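Skidstead began as a shelf of parts in the Tilasley workshop, and it has grown a good deal since I first came by with a box of doughnuts (gone before I had my coat off!). It now has two arms and a green conveyor.

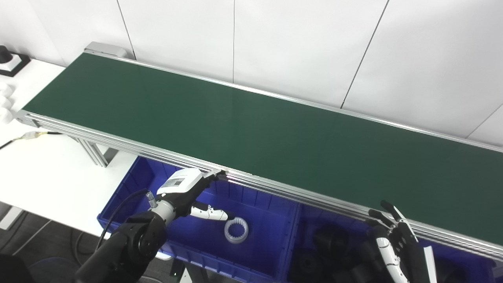

The whole thing cost the members 88 evenings, most of them spent on wiring, and I stayed for the last one in July. 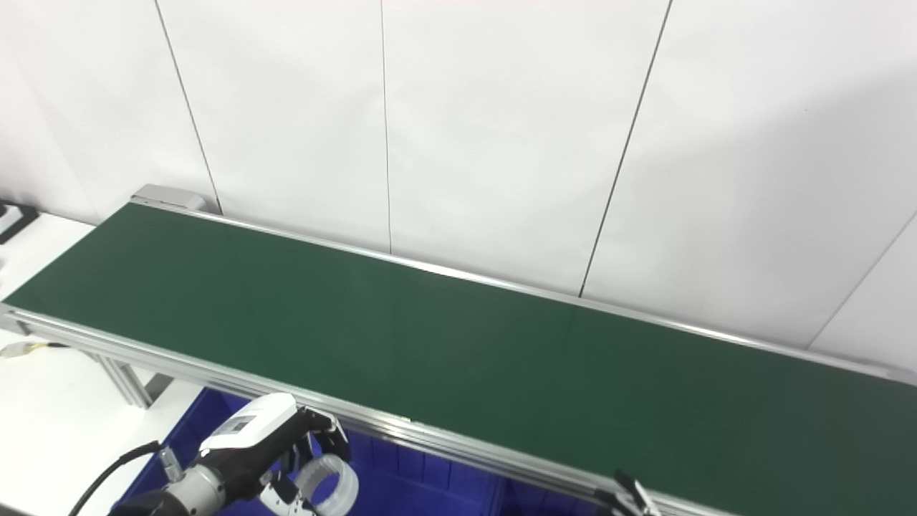 Vangelis Balaskas told me the wiring was the fun part, and that he'd happily do all 101 connections over again. 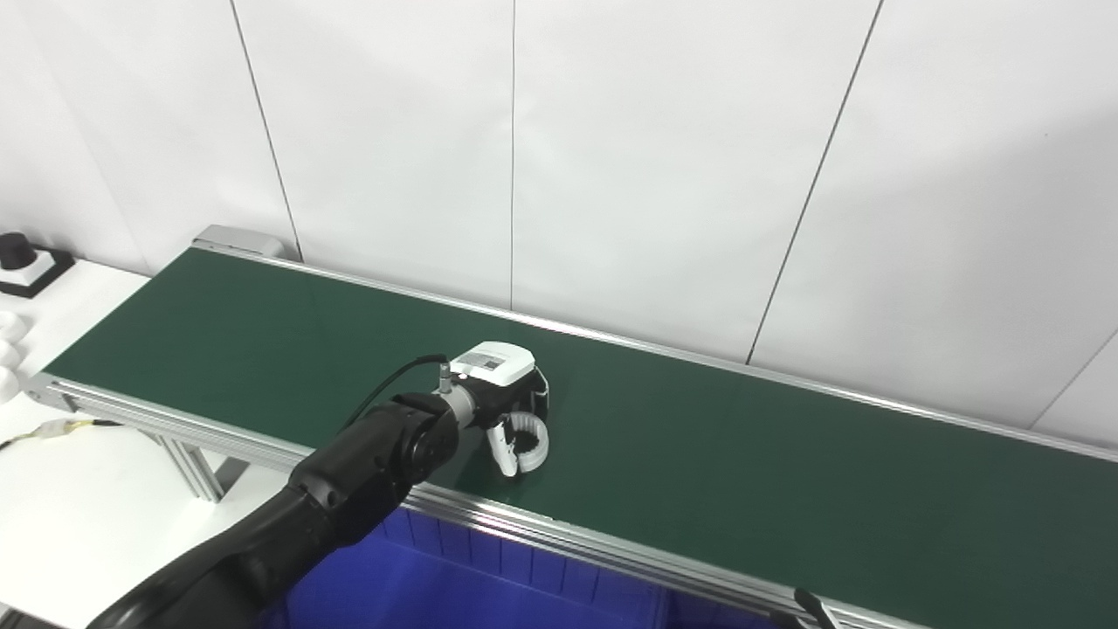

Reach was the worry that evening, and everybody had a theory about it over supper. With the gripper out over the belt, its white fingers slightly open, I found I'd let my coffee go cold.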